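Wooden tables and worktops, a small gallery

Reading time: 2 min
12 shares | 6 comments

Hicham Abdelaziz, Udlow

I collect pictures of wooden tables since I began to repair them in October. Most of my customers at the Lako market ask the same thing, how a table will look after a few years of normal work, and I always find it difficult to explain this with words only. So I decided to make one page for it. It is not complete and I will add to it when I have time in the evening.

The table I like most to speak about is the butcher-block type. It is made of long strips of wood, placed side by side. If one strip is damaged, the eye goes to the next one and forgives the bad place. A table made from one wide board is very beautiful, but it does not forgive so easily.

Some notes before the gallery, because people write to me about them.

Stains. A few stains on pale wood are normal for a table where people work. I do not sand them away each time. I sand only when the customer really wants it, and then always in the direction of the strips, first with a rough paper and at the end with 300. After this the wood feels like a new one under the hand.

Oil. I use two thin coats and I wait one night between them. A thick coat stays sticky, and I had to clean such a table last winter for a bakery in Urrego. It took me the whole Tuesday. The old cloths must dry flat outside, never in a ball in the corner of the workshop.

Grain. Customers sometimes bring back a table and say that the dark lines are scratches. If you pass your nail over the line and feel nothing, it is the grain and you can leave it in peace.

Light. Pale wood becomes more yellow near a window. When the table is not too heavy, I advise to turn it every summer. My own table in the kitchen was never turned, and now one end has the color of honey and the other end is still like cream. My wife prefers the honey end.

Gallery

Pale butcher block, long strips, faint darker grain and a few stains. I would not sand this top yet.

For cleaning between two oilings I take warm water with a little soap and a cloth that is almost dry, and I wipe along the strips until the end of the table.

Related
How I repair a loose table leg
Oil or wax for the kitchen?
A visit to the Ulolix wood yard 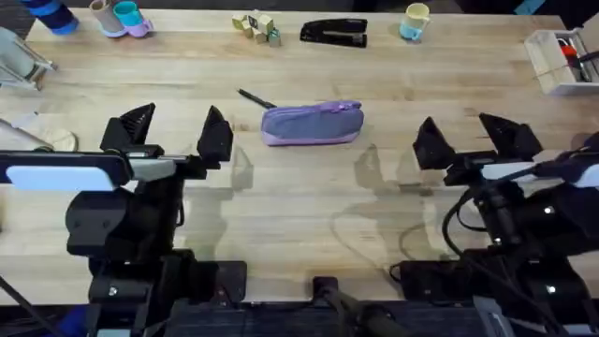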